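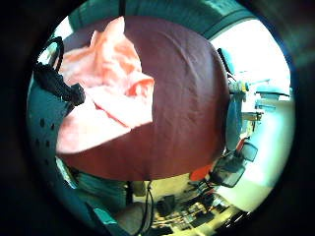 Maroon and pink cloth, seen from the hand-held gripper.

Open Day at Pidach: Your Questions

I'm Hazel, and I look after visitors. These come up most!

When is it?
Saturdays in June, doors open at 9. The folding demo runs for two hours, and you can wander in whenever you like.

Will I get to try the gripper?
Yes, please do! You squeeze the handle, the fingers close, and off you go with a pile of fabric. Lilian Okoth stands by to help (she's very patient with lefties, being one herself).

Why cloth? Isn't that kind of easy?
I thought so too, until I tried picking up one layer and got three. Cloth creases and slumps and hides its own edges, so we want lots of people doing it their own way.

Does the camera record me?
It's on the gripper, so it mostly gets whatever you're working on, plus a big round sweep of the room behind it – chairs, window, desk clutter and all. If you'd like your turn left out, tell Lilian and she'll delete it.

Can kids come?
Sure, 6 and up for the gripper. Little ones are welcome to watch.

Can I bring my own laundry?
People keep asking! Clean stuff only, and no zippers.

Where do I park?
Behind the Stasberg building, side gate. The front lot belongs to the dentist.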